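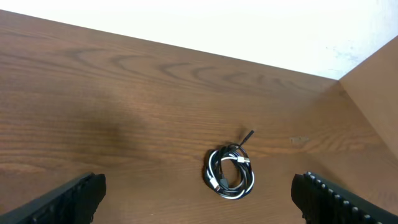

Handling rule for loose cables, Stotcombe bench cell. This ticket concerns the wording and application of the site rule on flexible items, under which a gripper may approach a cable only when the cable is coiled, lies clear of any side panel, and has no free end longer than the rule permits. The request was opened after repeated holds at the approach position. A coil of black and white cable lying between the open fingers, with one slim connector standing out from the top of the loop toward the wooden side panel, is the kind of presentation on which the operators and the rule have disagreed. The cell supervisor asked whether such an item should be treated as compliant, and if it should, why the controller continues to place the task on hold.

Status: Closed, with follow-up
Priority: Normal
Category: Safe working rules / manipulation / flexible items
Site: Stotcombe
Cell controller: Cenia
Gripper supplier: Mikkelsen
Support provider: Juvell
Assigned engineer: Otis Rosenthal

Summary as submitted by site

The cell stops at the approach position with the message "Item outline not accepted". The arm remains powered and the fingers remain open. Operators clear the message at the panel and the task starts again, in many cases with the same result. The site procedure says that an item which has been coiled and placed in the middle of the work surface is ready for handling. Operators therefore believe that they have met the rule and that the hold is a fault. Please confirm whether the hold can be switched off for cables.

Site attachments: controller event log, site procedure for flexible items, current finger settings.

Entry 1, Juvell service desk, 8:40 a.m.

The ticket has been received and accepted. The site is asked to leave the hold function enabled while the request is under review. Clearing the message repeatedly without changing the position of the item is outside the safe working rules and should stop with immediate effect. If a task must continue, the operator should put the cell into the stopped state, enter by the normal route, re-lay the cable by hand, and restart from the home position.

Entry 2, site, 9:15 a.m.

Understood. The instruction has been passed to the operators on the present shift and written on the handover sheet. The supervisor notes that full entry to the cell takes several minutes and that the operators will ask for an easier method.

Entry 3, Otis Rosenthal, 10:05 a.m.

I have read the event log. The hold is working as configured. It is raised by the outline check, which compares the widest extent of the item with the opening between the fingers and with the clearance on either side. When a connector projects from a coil, the check includes the projection in the outline. A coil that would fit comfortably between the fingers may be rejected on account of the projecting end alone.

The site procedure does not mention this. It requires that the cable be "coiled" and "centered" and says nothing about where the ends should be. An operator can follow every line of it and still present an item that the controller is right to refuse. I regard the procedure as incomplete and the hold as correct.

Please send the following:
– the name of the task program in use
– the finger force limit now set
– the date of the last change to either, if the site keeps a record
– confirmation of who is authorized to change them

Entry 4, site, 11:30 a.m.

The program is the standard pick and place task supplied with the cell. The site changed the item class from "rigid, small" to "flexible, small" in September. The approach speed was not altered at that time. No record was made of the force limit before the change. Any person with the operator password can edit the force value.

Entry 5, Otis Rosenthal, 1:20 p.m.

Thank you. The last point is more serious than the matter first reported, and I am raising it as a separate finding in this ticket.

Finding A. Outline check. No fault found. See Entry 3.

Finding B. Access to force settings. The force limit is a safety-related value. It must not be open to change under the operator password. The Juvell working rules for cells of this type call for a separate supervisor login, a written reason for each change, and a test under supervision before the cell is returned to normal use. The site should move the force setting to the supervisor level today.

Finding C. Missing record. A change of item class was made with no record of the earlier force value. The site cannot show that the present value was chosen for flexible items. Until it has been checked, cables may be handled only with a supervisor at the cell.

The site also asked whether the hold can be switched off for cables. It can be disabled in the software, but permission is not given. The check protects the cable, the connectors and the fingers, and it is one of the conditions on which the cell was accepted for use. Removing it would require a new risk assessment and a fresh acceptance of the whole cell.

Entry 6, site, 1:50 p.m.

The site accepts Findings A and B. On Finding C the supervisor asks whether production may continue with rigid items only. The supervisor also asks for advice on surface condition. The work surface has a pronounced wood grain with a soft sheen, and operators have suggested that reflections or dark grain lines might be the cause of the holds.

Entry 7, Otis Rosenthal, 2:35 p.m.

Rigid items may continue under the existing rules once the force setting has been moved to the supervisor level.

With regard to the surface, I have found nothing in the log to support that explanation. The check reports low confidence when it cannot separate an item from the background, and no such report appears against any of the holds. It would still be good practice to keep the surface clean and to avoid strong shadows across the approach area. A change of surface is not required by this ticket and should not be made in the hope of clearing the message.

I recommend a short trial with the supervisor present. The cable should be laid with both ends tucked inside the loop, then with one end projecting away from the fingers, then with one end projecting toward a finger. Use the same cable throughout. No person should reach between the fingers while the arm is powered, including to adjust a loose end by a small amount. This is the step at which informal habits tend to develop, and the supervisor should watch for it.

Entry 8, site, 4:10 p.m.

The trial has been completed. With both ends tucked in, the task ran without a hold on each attempt. With an end projecting away from the fingers, results were mixed. With an end projecting toward a finger, the task was held every time. The event log has been attached.

The force setting has been moved to the supervisor level. The operator password no longer opens that page.

Entry 9, Otis Rosenthal, 4:45 p.m.

The results agree with the configuration. I note the mixed results in the second position. An arrangement which is sometimes accepted is not a suitable basis for a written procedure, and the new wording should therefore require both ends to be inside the loop in all cases.

The following text is proposed for the site procedure. It may be adopted as written or adapted to the site's own layout, provided that the meaning is kept.

Flexible items: presentation and handling

4.1 A cable shall be wound into a single loop and laid flat on the work surface, clear of the wall and any side panel.

4.2 Both ends of the cable, including plugs and connectors, shall be placed inside the loop. No end shall project beyond the outer edge.

4.3 Where a connector is too stiff to remain inside the loop, the item shall be set aside for manual handling.

4.4 If the cell holds at the approach position, the operator may clear the message once. If the hold returns, the operator shall stop the cell, enter by the normal route and lay the item again.

4.5 No person shall reach between the gripper fingers or into the approach area while the arm is powered.

4.6 Force limits and item classes shall be changed only by a supervisor. The old value, the new value and the reason shall be entered in the cell record before the cell is restarted.

4.7 The outline check shall remain enabled for all items.

Entry 10, site, next working day, 9:20 a.m.

The wording has been adopted with one addition. Under 4.3 the site has named the shelf on which items for manual handling are to be left. Operators on the early shift have been briefed and have signed the sheet. The late shift will be briefed at handover.

The supervisor asks whether the existing force value may now be approved, as no cable has been damaged.

Entry 11, Otis Rosenthal, 10:00 a.m.

The absence of damage does not establish that the value is correct. A force check with the Mikkelsen test piece is required, using the flexible item settings. The site may book the check through the service desk. Until the result has been entered in the cell record, the supervisor attendance condition under Finding C remains in force.

Entry 12, Juvell service desk, 10:25 a.m.

The force check has been booked and given its own ticket. The site has agreed to close the present request on the basis below.

Resolution: Outline check operating as configured. Site procedure revised. Force setting restricted to supervisor level.
Open action: Force check, flexible item class. Owner: Stotcombe cell supervisor.
Restriction in place: Supervisor to attend all cable handling until the open action is complete.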